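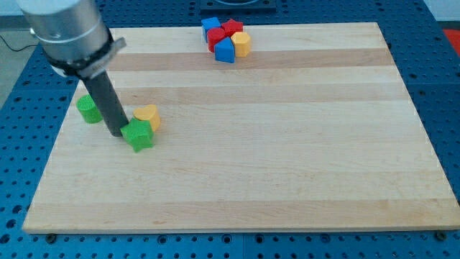
浅色木条拼成的长方形木板，板上有一块绿色星形块

拼板（又称木条拼板、实木拼板，旧称“并板”）

拼板，用窄木条沿长边胶合而成的实木板材。木条厚度一致，纹理方向大体平行，胶合后刨平、砂光。用于桌面、案板、柜门、楼梯踏步、玩具托盘、教具底板等。与胶合板不同，拼板各条同向排列，没有纵横交错的层。与细木工板也不同，后者两面另贴单板，芯条看不见。

目录
名称
历史
木料
构造
制作
变形与开裂
表面处理
用途
养护
分级
参见

名称

各地叫法不一。木器行多称“拼板”，家具厂单据上写“直拼”或“指接拼板”，两者有区别，见“构造”一节。南方部分地区称“并板”，北方老木匠口中的“攒板”有时也指同一种东西，但“攒”在传统家具里另有攒边、攒框的意思，容易混。英语一般称 edge-glued panel，案板行业也叫 butcher block，后者严格说应指较厚、或者端面朝上的拼法，日常用法已经不分。

历史

窄料拼宽，很早就有。大径木材难得，宽板易翘，木匠把几条窄料刨直、上胶、夹紧，得一块宽板。早期用动物胶，遇潮易开，所以常在背面加穿带，或者在侧边开槽加木舌。门板、棺板、案几面心都有这样做的。

工厂化生产较晚。合成胶普及以后，拼缝强度超过多数软木本身，穿带可以省去，板才变成可以整张买卖的商品。Gamar 河谷的几家锯木厂较早做这一行，起因是锯制地板剩下大量窄边料，烧掉可惜。当地县志收有一份出货清单，记某年 12 月发出拼板 1,773 张，大半运往 Fendby 的学校家具厂。清单没有写年份，县志编者按纸张和印章判断，未作定论。

后来 Fendby 一带的厂改用进口枫木和山毛榉，软木拼板转到 Gamar 本地自用，做货架和床板。Tekleab 木器合作社保留了动物胶的老做法，产量很小，主要供修复旧家具。

木料

浅色硬木最常见。枫木、桦木、山毛榉、白蜡。颜色匀净，孔细，不易藏污，做案板和教具合适。深色的有胡桃、柚木、相思木。竹材也可以按同样方法做，习惯上另归竹板类。

软木如松、杉，轻、便宜，节疤多，拼前要挑。节子附近纹理乱，刨削时易崩，拼缝也容易从节子处先开。

同一块板宜用同一树种。不同树种胀缩不一样，混拼的花色板好看，但冬天供暖以后接缝处摸得出高低。心材与边材混用也会带来色差，浅奶油色与蜜色相间，有人当缺陷，有人专门挑这种。行业里一般不把正常的心边材色差算作瑕疵，除非合同另有约定。

含水率是关键。各条之间相差太大，胶得再好也没用，几个月后板面起波浪。木条进车间后先堆放平衡，隔条码垛，四面通风，时间长短看季节。

构造

直拼：每根木条通长，无接头。用料要求高，价格也高。板面线条干净。

指接拼板：短料先在端头铣出指状齿，对插胶合成长料，再横向拼宽。板面或侧面能看见齿形接缝。省料，稳定性不差，外观逊一些。齿在板面可见的叫明齿，在侧边可见的叫暗齿。

端面拼：木条竖起来，端面朝上拼合。刀切下去落在纤维之间，刀痕不显，厚重，多做厨房砧板。吸水快，要勤上油。

木舌拼、榫拼：侧边加舌或圆榫，主要起对位作用，对强度帮助有限。很多人以为加了榫就更牢，实际测下来差别很小，侧边刨直才要紧。

木条的年轮方向如何排列，有两派。一派主张相邻两条年轮弧面一正一反，翘曲互相抵消，整板近似平直，但表面可能呈细波纹。另一派主张全部同向，整板顺一个方向微弯，用框架或螺丝拉住即可。工厂多用前者。小作坊看料行事，先顾花纹，再顾年轮。

制作

选料。剔去裂、腐、大节。
开条。多片锯一次开成，宽度按订单。Brolto 型压机的工位以 16 条为一版，超出的分两版再合。
刨侧边。要求直、方、无撕裂。刨好当天就胶，放久了表面氧化，胶吃不进去。
排板。看花纹，看颜色，在面上画三角记号，防止搬动后次序错乱。
涂胶。薄而匀，压后缝口挤出一线小胶珠为宜。没有胶珠说明缺胶，淌得满板都是则浪费，砂光也麻烦。
加压。夹具上下交替放，免得板向一侧拱。压力太大会把胶全挤走，叫“饿胶”。
养生。卸夹后不能马上刨。胶里的水份还在缝边木头里，木头微胀，此时刨平，干后缝口下陷，成一道浅沟。这个毛病出厂时看不出来，到用户家里才显。
定厚、砂光、裁边、倒角。

Tekleab 的老做法略有不同，先把木条侧边烤热，再上热动物胶，两条对搓几下赶走空气，靠胶自身收缩拉紧，基本不用夹具。手要快。天冷做不了。

变形与开裂

拼板是实木，横纹方向一年四季都在动。顺纹方向变化很小，可以忽略。所以桌面固定时螺丝孔要开成长孔，或者用活动扣件。四边用胶钉死的，迟早裂。

常见问题：
整板弓弯，多因一面封闭一面敞开，两面吸湿不同。平放在地上的尤其如此。
端头开缝，端面失水最快，先缩先裂。出厂前端面可封蜡。
缝口下陷，见上。
缝口凸起，胶层高出木面，多见于胶偏软、环境又干的时候。
单条翘起，料没选好，往往是那一条靠近髓心。

轻微弓弯可以救。凹面朝下放在略潮的垫布上，或者凸面朝上压重物慢慢等。急着用火烤的，多半烤裂。开缝的板沿原缝锯开重刨重胶，损失一道锯路的宽度，板会窄一点，尺寸要求严的场合就只能换新。

表面处理

食品接触面用矿物油、蜂蜡或可食用的干性油，不宜上硬漆，漆膜被刀划破后水从破口进去，反而更坏。桌面用清漆、硬蜡油都可以。浅色木料上油后发黄，想保持原色可选水性哑光漆。两面都要做，背面少刷一遍可以，完全不刷不行。

染色较难均匀。枫木尤其容易起斑，需先用稀胶或专用底剂封一遍。指接板染深色以后齿纹更明显，胶线处不吃色，细看一道道浅线。

用途

家具：桌面、凳面、柜门、搁板、床板。
建筑：踏步、窗台、扶手。室外用须选耐候胶和耐腐树种，一般仍不建议。
厨房：案板、操作台面。
教具和玩具：形状嵌板、积木托盘、算盘框板。要求倒圆角，无毛刺，胶的游离甲醛须合格。Fendby 早年那批学校家具里，就有配套的儿童嵌板。
乐器：少数练习用琴的面板背板。好琴一般只用两片对拼，习惯上不叫拼板。
其他：展示牌、画板、工装底座。

养护

忌泡水。忌洗碗机。忌长时间日晒，忌贴着暖气。案板洗后两面擦干，立放，让端面透气。发干、发白时上油，油要薄，多余的擦掉，不然发粘。有异味用粗盐擦洗，再清水过一下，别泡。

表面刀痕深了可以重新刨砂。拼板从上到下都是实木，能反复翻新，薄到不够强度为止。用厨房刨削机翻新时注意有没有旧钉，老案板侧边常有人钉过挂环。

桌面上的烫痕、水圈，未伤木质的可以局部砂去重新上油，颜色要过一段时间才会和周围一致。深色铁渍多是湿铁器留下的，草酸稀液可退，用后须清洗干净。

分级

没有统一标准。各产地自订，一般分 3 级。

甲级，通长直拼，两面无节，色泽接近。
乙级，一面无节，另一面允许小活节，色差不限。
丙级，允许补节、明显色差，多作隐蔽部位或涂漆用。

Gamar 的分级表另列“校用”一档，外观按乙级，胶合强度按甲级，并规定浸泡试验后缝口完好率不低于百分之 78 方可出货。该表最近一次修订于2021年10月20日公布，把竹板从附录中删去，倒角半经的规定也改成由买卖双方自行约定。

分级只管外观与胶合，不管树种。同是甲级，松木和胡桃价格差得远，买时两项都要看。商品名里的“全实木”“原木”用得很滥，指接、直拼都有人这样写，以实物侧边和端面为准。端面年轮一条一条断开、方向不连续的，就是拼的。贴皮板冒充拼板的也有，看侧边与板面花纹能不能接上。

参见

胶合板
细木工板
指接材
攒边
穿带
砧板
木材含水率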